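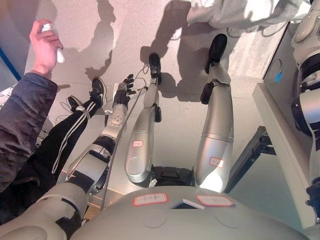 Speckled gray floors and the people who love them

I keep hearing that a pale speckled floor "hides everything." Benito Escobar told me so when we were picking one for the workshop, and the Sedel rep said it again with a brochure in his hand. I had my doubts then and I have them now.

It hides crumbs, I'll give it that. It also hides screws. I dropped 2 of them in April and found one with my sneaker. Anything black shows up fine, and so does every shadow once the light comes in low, when the whole floor turns into stripes and you can't tell a cable from the shadow of a cable. A cable you step over. A shadow you also step over, and you look silly.

Then there's the cleaner. Clostance wants $417 for the 5-gallon kit, and the label promises a "restored mineral glow." I mopped one half with that (Nelly Montoya had a sample) and the other half with dish soap and warm water. Nelly says her half is brighter. She was standing by the window when she said it.

I'm not ripping it out. It's easy on the feet and it doesn't get slick, at least in sneakers — socks are another story. But if someone quotes you extra for the speckles, ask to see the plain gray first. Ours came to $514 more and I still don't know what we bought.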